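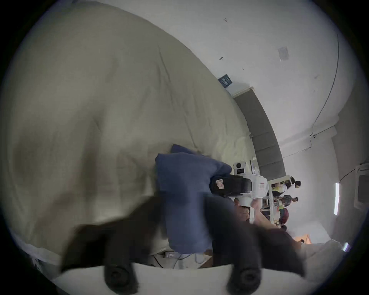
Bedding, off-white with a blue cushion.

Seasonal housekeepers and laundry help wanted, Jiltside Guest Rooms, Clisthorpe

Posted December 26, 2020 by Jiltside front office
34 shares | 2 comments

Need people for turnover days, start as soon as you can. Part time to begin with, more hours from June when we open the back building. Rooms, laundry, some breakfast clearing if you want the extra.

The work: strip beds, make beds, bathrooms, floors, trash, restock coffee and soap. Most rooms are queens, a few twins up on the top floor (no elevator, sorry). Duvets are heavy. You will be lifting, bending and going up and down stairs all morning. Checkout is 11, new guests from 3, everything in between is us.

Laundry is in the Tolden Street building, two minutes on foot. Sheets and towels get washed there, folded, wheeled back. If you only want laundry say so in your message, we need one person just for that. Quieter job, radio is allowed.

Experience nice but not needed. We would rather have somebody who shows up on time and tells us when a faucet drips. You'll be paired up for your first shifts and paid full rate for them. Must be 18 or over. Need to be OK with cleaning products, gloves are provided and masks too, which stay on the whole shift indoors. Windows open while you clean, so wear a layer.

Pay: $93 a shift, shifts run 9:30 to 3:30 with a paid lunch. Tips left in the room belong to whoever did the room. Paid every two weeks by check or direct deposit. Bus 636 stops right out front, free parking behind the Guerra bakery but NOT in the bakery's own spots, they will tow.

Not a live-in job. We dont have staff rooms, please stop asking.

To apply: drop a note at the front desk or use the message form on this page. Tell us
- which mornings you can work
- rooms, laundry, or either
- a phone number that you pick up
- one person we can call who you've worked for (school or church is fine if its your first job)

No resume needed. If you send one we'll read it. We call people back in the order they come in, might take a few days with the holidays. Short visit first to see the rooms and meet the crew, then a trial shift, paid.

Weekends matter most. If you can't do any weekends at all we probably can't use you before June, but leave your number anyway and we will call in spring when we do the summer schedual.

Get new Clisthorpe job posts by email. Enter your address to subscribe.
This site uses cookies. Accept | Settings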